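Subject: Re: [manip-learning] wrist-view policy, bits-to-tray results

On the Narkeo result, quoted below:

> We now have 2,656 demonstrations on the drill kit task and the
> wrist-only policy gets 90 per cent on held-out starts. Adding the
> fixed view gave us nothing we could measure. Unless anyone objects
> we will drop the fixed view from the next round, and Morard can
> have the disk space back. Evaluation was 204 trials, same cell,
> same lighting, patterned wall panels in.

I do object, or at least I'd like to see more before we throw a camera away.

First, "held-out starts" is doing a lot of work there. Held out how? If the tray and the case stay in the same back corner and only the loose bits move, then the policy has an easy life. It can learn where the tray lives from the wall pattern behind it and never look at the tray at all. I went through a batch of the recordings this morning, wrist view and fixed view both.
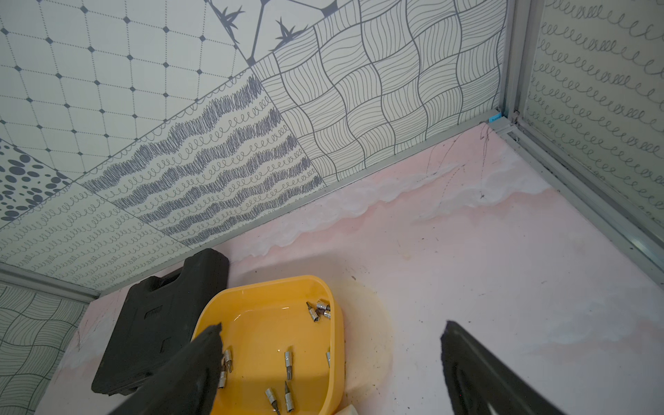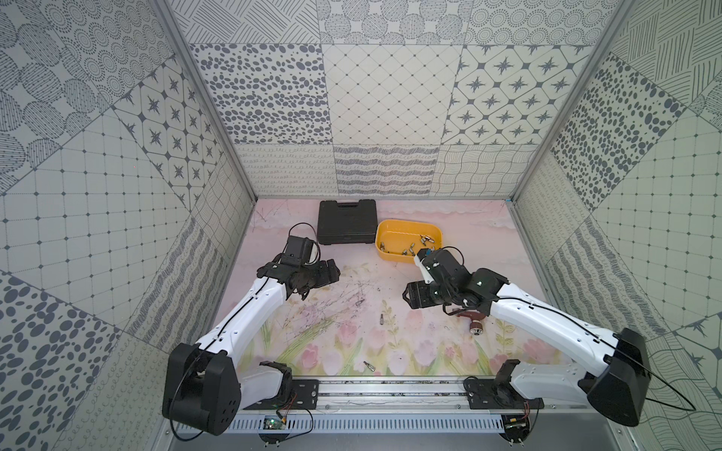

My worry is what the wrist camera can't tell you. Once the fingers are over the tray they hide part of what is in it, and the loose bits out on the mat are somebody else's problem. How does the policy decide it has finished? If it stops after a set time, then 90 per cent may only mean the demonstrations all last much the same.

Second, the walls. I know the panels were put in to help with camera pose, and I was in favour. But they also give the network a very good address for every spot in the cell. Hofstetter saw this on the Madach set: swap two panels round and the score fell apart. Nobody wrote it up properly, so I won't quote a number, but it should be a morning's work to repeat. The mat has the same trouble, as the scuffs and stains are landmarks too.

Third, the split between arms. Are you scoring each arm on its own or the pair? A trial where one arm does all the tidying and the other hangs over the drill doing nothing should not count the same as one where both do their share. The message doesn't say.

What I would want before agreeing:

- tray and case moved to the other side of the cell, no retraining
- panels swapped, then panels covered
- a run trained on 600 demonstrations, to see if the other two thousand are buying anything
- failures listed by type

If it still holds up after that, I'll happily be wrong and Morard can have the disk. Until then please keep recording both views.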